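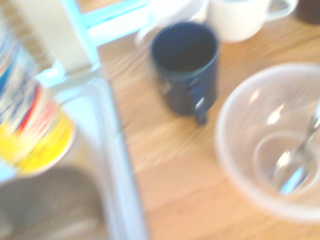
## Einstieg (Folie 1, stehen lassen, bis alle sitzen)

- Hallo zusammen, kurz zu mir: Ich bin Dilek Kahraman, ich teste bei Nernley Geräte, bevor wir sie in unsere Teeküchen und Wohngruppen stellen. Heute geht es um den Alva, das Tischarm-Kit von Jerholm.
- Blick durch die Handgelenkkamera: dunkelblauer Becher in der Mitte, weißer dahinter, rechts die durchsichtige Schüssel mit dem Löffel drin. So sieht ein Arbeitsplatz bei uns eben aus.
- Fragen: Wer findet auf Anhieb den Henkel vom blauen Becher? (Zeigen lassen! Er geht nach rechts unten, Richtung Schüssel.)
- Überleitung: Genau diese Frage muss das Kit ständig beantworten, und zwar auch mit so einem verwischten Bild.

## Was im Karton ist

- Arm, Greifer, Handgelenkkamera, Netzteil, Tischklemme. Rechner ist nicht dabei, steht im Angebot leider erst auf der letzten Seite.
- Software heißt Huna und läuft bei uns auf einem ganz normalen Laptop.
- Aufbau habe ich mit Anil Thampi gemacht. Wir haben einen Nachmittag gebraucht, davon ging bestimmt die Hälfte für die Tischklemme drauf. Die mag keine abgerundeten Kanten – bitte vorher nachmessen!
- Kalibrieren geht dafür richtig flott. Musterkarte hinlegen, Knopf drücken, Kaffee holen.

## Wie wir getestet haben

- Seit Februar, immer die gleiche Aufgabe: Geschirr vom Tisch nehmen und in eine Ablage stellen.
- Insgesamt 526 Griffe protokolliert, davon 217 an Bechern. Thenmozhi Marar hat die Tabelle gebaut, wer sie haben will, meldet sich bitte direkt bei ihr.
- Wir haben absichtlich nichts aufgeräumt. Im Werbevideo steht ein einzelner Becher auf einer grauen Matte, das hilft mir für den Alltag wenig.

## Was mir gefällt

- Becher mit Henkel. Ehrlich, da war ich skeptisch, und jetzt schaue ich dem Ding gern zu. Auch dunkle Becher nimmt er ordentlich, wenn genug Holz drumherum frei ist.
- Der Greifer drückt nicht zu fest. Die Kraft lässt sich in fünf Stufen einstellen, ich bin fast immer auf der dritten geblieben.
- Der Support! Armelle Pons von Jerholm hat auf jede Mail geantwortet, auch auf die etwas patzige von mir wegen der Klemme.

## Was mich nervt

(Hier langsamer werden, da kommen erfahrungsgemäß Zwischenfragen.)

- Durchsichtiges. Noch mal auf Folie 1 zeigen: Durch die Schüssel sieht man die Maserung vom Tisch durch. Bei solchen Sachen sucht Huna gern mal den Rand an der falschen Stelle.
- Löffel in Schüsseln. Glänzt, liegt schräg, ragt hoch. Mein Wunsch wäre, dass er erst den Löffel nimmt und dann die Schüssel, aber die Reihenfolge muss man bisher von Hand vorgeben.
- Helles Licht auf weißem Geschirr. Wir haben am Ende einfach das Rollo halb runtergelassen, das war die billigste Lösung im ganzen Projekt.
- Schnelle Schwenks. Wenn der Arm noch in Bewegung ist, verschmiert alles. In den Einstellungen gibt es eine Wartezeit vor der Aufnahme, die steht ab Werk auf null. Unbedingt hochsetzen!

## Kaufen oder mieten?

- Jerholm bietet beides an. Miete läuft mindestens drei Monate, Updates für Huna sind drin.
- Ich würde mieten. Custódio Arruda aus dem Einkauf sieht das anders und rechnet es euch nachher gern vor (ihm kurz zunicken, er weiß Bescheid).
- Ersatzfinger für den Greifer gleich mitbestellen, die Lieferung hat bei uns ewig gedauert.

## Falls noch Zeit ist

- Live-Demo nur mit dem blauen Becher. Keine Schüssel, auch nicht, wenn jemand bittet.
- Vorher: Laptop ans Netz, Benachrichtigungen aus, Wartezeit kontrollieren.
- Wenn die Demo hängt: Not-Aus, neu starten, solange Fragen einsammeln. Die zur Haftung an Custódio weitergeben.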